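Can a Machine Clear the Table Yet?
Term project report, Group 2
Jaqueline Contreras, Boonsong Phromma, Kurniawati Krishnan
Advisor: Noreen Talpur

1. Question

Our group wanted to know which small household chores a two-armed machine can learn from people, and which ones are still out of reach. We limited the project to table work: picking up litter, moving dishes and wiping. Laundry and floors were left to the Ostel group.

2. Method

Chores were first done by a person holding a gripper in each hand. The motion was recorded and used to train the arm controller, which we called Sivport. We kept 107 recordings after removing the ones where tracking was lost. Of these, 88 were used for training and the rest were held back for testing. Each person practiced for one afternoon before recording.

The wiping chore was the hardest to set up. A cloth changes shape every time it is picked up, and the grippers have no sense of touch, so the person has to judge by eye how hard to press. Items that belong on the table stay where they are, and the wiping has to go around them. In the view below, the right gripper has the blue cloth in its jaws. The clear dish has a few small white bits in it, and a black phone lies toward the lower left of the table.
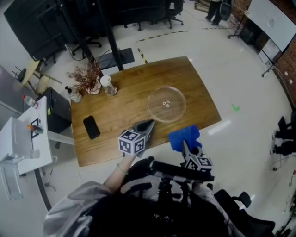 3. Results

Sivport could pick up a dish and set it down again in most of the test runs. Wiping was much weaker. The arm moved the cloth back and forth but often missed the corners, and it slowed down near anything transparent. Krishnan repeated the wiping tests on Wednesday with brighter lights and saw little change.

4. Discussion

We would not hand this chore to a machine today. A person wipes a small table in less time than Sivport needs to find the cloth. Clear objects should be studied separately, and a pressure sensor in the jaws would be our first change to the hardware.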